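Vanivar Bench Arm – Set-up Guide for the Repair Shop
Section 4: Rehearsing a new bench layout in Donik
Bråten site, issue of Fri 9 January

Every new layout is run in Donik, the simulator, before the arm works at a real bench. The bench worker who knows the job should sit in on the rehearsal. From this issue, that person signs off the layout along with the set-up technician.

4.1 Before you start
1. Log in to Donik with your own badge, and leave the shared account for the night runs.
2. Load layout 221.
3. Check that the speed is set to 30 per cent.
4. Ask the bench worker where they normally keep each tool. Enter those places first.

Note: Layouts saved at Skokivdale before August use the old bench height. Open them and save them again.

4.2 Running the rehearsal
5. Start the run and watch it from at least two views.
6. Pause whenever the gripper comes close to a tool or a box. Turn the view and look at the gap from the other side.
7. Write down any reach the bench worker would do differently – they often know which items get knocked.

Views from Donik, with the black arm and loose items:

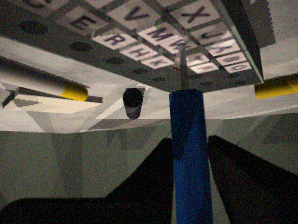
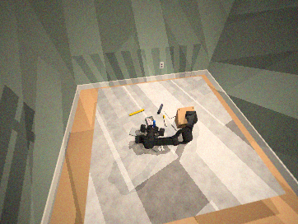
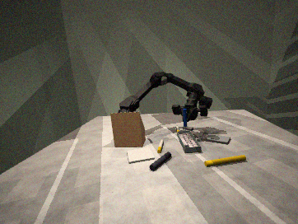 Will the arm take over the repair work at my bench?
The arm fetches, holds and puts away. Fault finding, soldering and final checks stay with the bench worker, whose job card now also includes layout sign-off. Time spent on rehearsals is paid at the normal rate and counts as bench time.

4.3 Moving to the real bench
8. Print the sign-off sheet. It needs two signatures.
9. Clear the bench and set out the tools as they are in the layout.
10. Run the job once at rehearsal speed with the guard closed.

Caution: Do not reach past the guard to straighten a tool while the arm is powered. Press stop, wait for the lamp to go out, then open the guard.

Caution: A layout that passes in Donik can still fail at the bench. Cables and soft packaging are not modelled well.

If a tool has to move after sign-off, go back to step 4 and fill in a new sheet. Old sheets go in the grey folder by the stores hatch.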